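Home | Projects | Notebook | People | Contact

Filed under: Student projects / Robot assembly / Notebook

December, started 9.40

Carrying on with the processor task for the Trillthorpe challenge. The rules want one processor and one memory module fitted into a desktop tower by the arm, with nobody touching anything between the start call and the finish call. Time limit is 665 seconds. We have not got near that yet.

Tower goes on its side on the slatted table, rear towards the parts tray. We tried it the other way round last month and the arm had to reach across the power supply for every move, so please leave it as it is now. I have put the position in the shared sheet. If you knock the case, redo the corner touch-off before running anything.

Socket frame open before the start. The Trillthorpe rules allow that for the student class. Closing it is a separate task worth extra points and I do not want to look at it until placing is reliable.
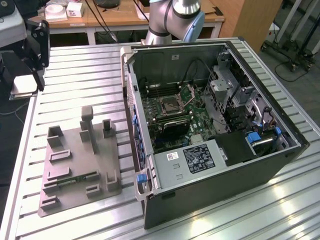 Photo: Flirkine student robotics workshop

Order of work as agreed: processor first, memory second. Marti (the planner, for anyone new - it is a program and lives on the bench PC) had the memory first because that move is shorter. I have swapped them. With the module fitted there is one more thing to steer round on the way to the socket.

Tray notes. The printed tray is version Skurberg C. The long holder takes the memory module at a slant and Marti needs that angle entered by hand, it does not read it from the drawing. I lost half the morning to this. The value in the old file was for version B.

Processor pocket is a separate matter. There is some play in it, enough for the chip to sit turned a little. The pick still closes, but whatever turn the chip has in the pocket comes along to the socket, and the socket does not forgive it. Two ways to go:

- tighten the pocket and reprint
- look at the chip with the wrist camera before picking and correct for the turn

I prefer the second. A tight pocket means the fingers have to pull, and I would like the fingers never to pull on a processor.

Trouble with the second is glare. The metal lid of the chip goes nearly white under the ceiling lights and the edge finder wanders off. The green border would be a better thing to look for, but it is thin. I am going to try a lower exposure first, 3000 microseconds down to 1000, and leave the lights alone, as we will have no say over the lights at the event. 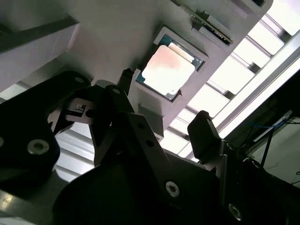 Keerthana Varghese read this over at lunch and thinks I have it the wrong way round. Her view is that a camera check is one more thing to fail on the day, and that a small lead-in slope on the pocket walls would turn the chip straight when it is set down, no pulling needed. She also asked why we are tuning exposure when we have not measured how much turn the socket will put up with. Fair point. Added to the list.

14.15

Picks only this afternoon, no placing. Grip force setting 61 on the controller. Fingers close on the two sides of the chip, hold it upright, lift clear of the tray and stop there for a check by eye. For the check I want the printed side towards the wrist camera so that the text can be used later to tell which way up the chip is. At the moment we only trust that whoever loaded the tray got it right.

Keep the approach slow. The fingers are wide blocks and the gap to the rest of the tray is small. If the planner offers a faster route, say no.

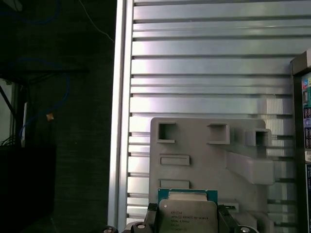

Keerthana Varghese

Taking over the page for the rest of the day. I have drawn the pocket with the lead-in slope and sent it to the printer as Skurberg D. Everything else on the tray keeps its place, so no positions in Marti should need changing, but check the processor pick height before the first run as the pocket floor has moved up slightly.

Exposure change is still worth doing. Please save it under a new name and keep the old settings file.

To do:
- measure how much turn the socket accepts, using the scrap board and not this one
- pick height for version D
- wipe the finger faces before each session, there is a cloth in the drawer
- someone write down the corner touch-off steps properly, they are only in my head at the moment
- ask Trillthorpe whether the 665 seconds includes the arm going home

Arm parked, controller off at 17.30.

We use cookies to remember your settings and count visits. Accept | Manage choices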